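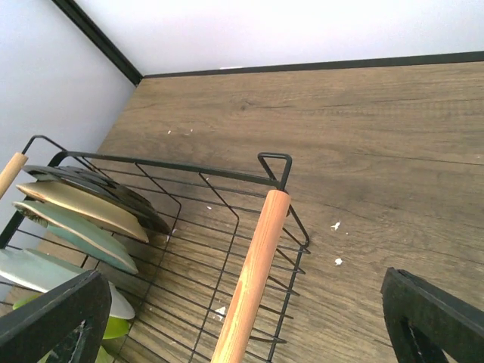 A wire dish rack on a wood-grain tabletop.

About Tekiritz College of Hospitality and Household Management

Tekiritz College is an independent registered training organisation offering vocational programmes in commercial cookery, household management, residential care catering and accommodation services. The College enrols over 500 students each year across its full-time, part-time and workplace streams, and is governed by a Board of Directors in accordance with its constitution.

Our History

The College began as an evening school for domestic staff and boarding house keepers, operating from rented rooms above a drapery in Umby. Its first syllabus covered plain cooking, laundry, household accounts and the care of linen. Classes were held after seven o'clock so that students could attend once their employers' dinner service had finished, and the practice of offering an evening timetable has continued without interruption.

The school moved to its present site on Hubmann Street when the former woollens warehouse was made available on a long lease. The upper floor was fitted out as teaching kitchens and the ground floor as a refectory, which was opened to the public for weekday lunches in its second year. The College later purchased the building outright, together with the adjoining yard, where the herb beds and the cold store are now located.

Formal registration brought with it a substantial revision of the curriculum. Certificate courses were introduced in place of the College's own diplomas, and the first workplace trainees were enrolled through hospitals and aged care homes in the district. Holders of the earlier College diploma remain eligible for recognition of prior learning and are encouraged to contact the Registrar.

Our Purpose

The College exists to prepare men and women for skilled employment in kitchens, residences and places of care. It holds that domestic and catering work is a trade in the full sense, with its own standards, vocabulary and body of knowledge, and that those who practise it are entitled to proper instruction and to a qualification that employers recognise.

Programmes are taught in small groups. Students in practical subjects are assessed at the bench by their own teacher and again by a second assessor from outside the department. Written work is kept to what the trade requires: menus, costings, rosters, incident reports and food safety records.

Campuses and Facilities

The College operates from 3 campuses. Hubmann Street remains the principal site and houses the administration, the library, the public refectory and the main teaching kitchens. The Umby Annexe is used for household management and laundry subjects and contains a furnished training flat in which students practise the care of a small home. The Wiltard Campus, the most recent of the three, was established to serve students in the outlying townships and offers cookery and residential care catering at certificate level.

Between them, the campuses provide 11 teaching kitchens. The library holds a lending collection on cookery, nutrition, textiles and institutional catering, including a bequest of regional cookery books and handwritten household manuals. The manuals may be consulted by members of the public on application to the Librarian.

The refectory seats eighty and is staffed by second-year students under supervision. Lunch is served from noon during term. Bookings are advised for groups of six or more.

Working with Industry

Every full-time student completes a work placement. The College maintains agreements with some 200 host employers, among them hotels, private schools, district hospitals, shearing and mining camps, and residential care providers. Placements are arranged by the Industry Liaison Office, which also visits each student at work and receives the employer's report.

Employers wishing to train existing staff may arrange for instruction on their own premises. Short courses in food safety supervision, texture-modified meals and allergen management are offered on this basis throughout the year.

Governance and Leadership

The Principal of the College is Stella Ogola, who joined the staff as a teacher of commercial cookery and subsequently served as Head of the Wiltard Campus. The Principal reports to the Board and chairs the Academic Panel, which has oversight of course content, assessment and the appointment of external assessors.

The Board comprises members elected by the College's subscribers, a staff representative and a student representative — the latter chosen annually by ballot. Its annual report is available from the College office and in the library at each campus.

Admissions and Enquiries

Applications for full-time study close in November for commencement in February. Part-time and evening students may enrol at the start of any term, subject to places being available. Fee assistance is offered to eligible applicants, and payment by instalment may be arranged with the Bursar.

Enquiries are welcome at the Hubmann Street office between 8.30 am and 4.30 pm on weekdays during term. Prospective students who wish to view the kitchens should make an appointment and are asked to wear enclosed shoes.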